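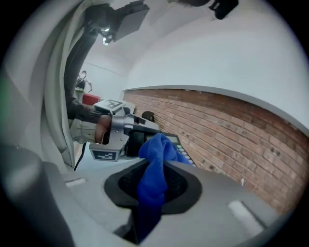 Clulix review: a friendlier way to plan your fishing trips in Praltevow

If you play Praltevow the way I do — a bit of farming, a lot of wandering, and far too many evenings by the river — you have probably missed a rare fish by a minute or two and grumbled all the way home. Clulix is a free companion app from Demchenko that keeps track of what is biting and where, and I have had it open next to the game since December.

You type in your in-game date, pick a region, and up comes a list of every fish you can catch right then, with the bait it likes. The database has 1,694 entries, counting all the junk and the seasonal stuff, and so far I've only found one wrong (the moon eel, which they fixed after I wrote in!). My own log is up to 195, and I'm pretty proud of that.

I do have a few grumbles. The map is slow to load on my old tablet, the text is tiny, and the free version only lets you save 60 favorites. I filled mine in a week or so and had to start deleting, which hurt a little.

Still, it's a lovely thing to have if you like filling in collections, and the reminder bell alone has earned it a spot on my home screen. Four stars out of five from me.

Posted 16/07/2026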